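22nd November

Today I counted again the days for my citizenship application. The rule asks for 1095 days in Canada during the last 5 years, and my number is still not the same as the number in the online calculator. The difference is 2 days. I think it comes from my trip in July, when I left late in the evening and came back after midnight. The day of leaving and the day of return, do they both count as days here? I have read the page four times and each time I understand it a little differently.

Konrad Czarnecka, who applied before me, told me by phone to wait one more month and send it with some days extra. He waited and he had no trouble. I know he is right, but waiting is hard when the form is almost finished.

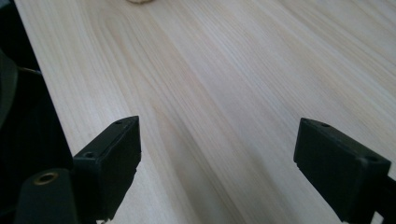 After lunch I went on with the list of addresses. For the room in Wenport I had forgotten the postal code, and I had to look for it in an old letter from the landlord. For my employer I wrote Cukitz, and then I was not sure if they want the full legal name, so I left a note to ask at the office. I also put my pay slips in order by date. Two of them are missing. I will write to the payroll lady, she is always kind.

In the evening Mrs. El Ouafi from the language class called. Her husband's permanent resident card has expired and they are afraid to travel before the new one arrives. I could not give her advice, only say that I was sorry. She asked what colour of ink I used for my signature. Black, I said, and then I went to check that it was really black.

I have put aside 300 dollars in the envelope for the fees and the photos. Tomorrow I must call the photo shop and ask if they write the date on the back.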